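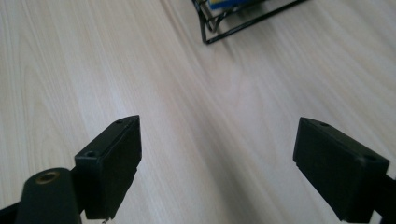
Flova desk top by Prarenell, light wood grain: review after five months

Posted 2022-04-10 by Idris Prydderch

I bought the Flova in November to replace a glass desk that showed every fingerprint. Prarenell sells the top on its own or with legs. I got the top only, for $186, and put it on the Eynon frame I already had. Shipping took nine days.

Finish

The color is paler than I expected from the store page. It is close to cream, with some beige and a little pink in it. The grain runs in long lines with darker streaks where they bunch together. I like it, but anyone trying to match oak furniture should ask for a sample first.

There is some shine. With a lamp overhead you get a bright band of reflection, and I ended up moving mine to the left side of the desk. Daylight from the window doesn't bother me.

Setup

My top is 64 inches wide and weighs more than I wanted to carry upstairs alone. Emrys Gronow helped me with it. The pilot holes didn't line up with the Eynon frame, so I drilled new ones. Prarenell's instructions cover its own legs and nothing else.

Daily use

Coffee rings come off with a damp cloth. Tape left a residue that needed rubbing alcohol. I have 2 shallow scratches near the front from dragging a monitor stand, and you have to look along the surface to find them. A mouse tracks fine without a pad, though it is louder that way.

The front edge is square and gets uncomfortable under the wrists after a couple of hours. The Govia top I use at work has a rounded edge, and I prefer it for typing.

Rating: 4 out of 5. I took off a point for the edge and the pilot holes.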